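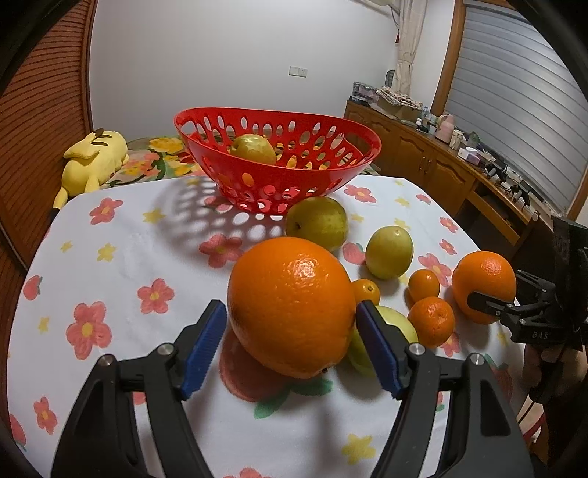
## Revised good practice for hand-held gripper recording

The Trolness working group on manipulation data has issued a revised edition of its good practice note for recordings made with hand-held grippers in homes and other furnished rooms. It replaces the earlier edition from 1 April 2020 and applies to all partner sites, including Juteck and Gollau, from the beginning of May.

The note now has 17 clauses. Most are carried over with small changes of wording. Members are asked to read the following with particular care.

**Clause 4, choice of objects.** A set should include items of clearly different size. Fruit remains an approved category, and large oranges may be placed together with small kumquat-like or mandarin-like fruit on the same table. Bruised or split fruit must be taken out of use and recorded as such in the session sheet.

**Clause 6, surfaces.** Patterned tablecloths are permitted. The earlier edition advised plain cloths only, and several sites reported that this left them with recordings which did not resemble an ordinary household table. Printed flowers, fruit and stars need not be covered. The cloth must lie flat where objects are to be grasped.

**Clause 9, containers.** Baskets with perforated walls may be used as a place to put objects down. Operators should note in the session sheet where such a basket casts a patterned shadow on the working surface. The lighting should not be altered during a recording to remove it.

**Clause 11, two devices at one table.** Where two grippers are in use, each operator keeps to an agreed side until the other has withdrawn. Cables are to hang clear of the objects and must not be drawn across the table. Finger pads are inspected before every session and replaced after 2,000 grasps, or sooner if the ribs show wear.

**Clause 12, household belongings.** Furniture, toys, kitchen items and boxes may remain where the household keeps them. Letters, photographs of persons and medicines must be removed from view with the consent of the householder. A hand or forearm of the operator may appear in a recording. Faces may not.

**Clause 15, storage.** Session sheets are kept with the recordings for 8 years. The Dmytriv template may continue to be used for this purpose, provided that the two new fields for cloth and container are added.

Sites that cannot meet a clause should apply in writing for an exemption before recording begins. Exemptions granted under the earlier edition lapse at the end of May and will not be renewed automatically.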